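Tare Weight

The scale at Cellovberg was certified to five grams. Loan Vương tested it each morning at 6:40 with the brass reference weight and wrote the result in the Jundum log. For 123 mornings the result was the same.

In May the reading began to climb. The reference weight had not changed. She cleaned the pan, leveled the feet and replaced the cable. The next reading was high by 100 grams.

She filed a fault report. Workerach replied that the unit was within tolerance and assigned the report number 1474.

Bùi, on the night shift, proposed that the building was sinking. Loan asked how that would affect a scale. He said he only did nights.

She sat down in the office and went back through the log, page by page. The early entries were in her handwriting. So were the entries for the two weeks she had spent in the hospital.
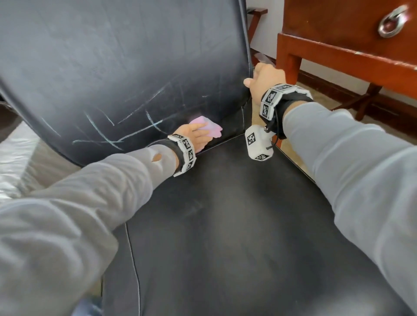 The office chair, with chalk-like marks on the back.

At 6:40 she put the weight on the pan again. She wrote down the number, then signed under it with her left hand and compared the two signatures.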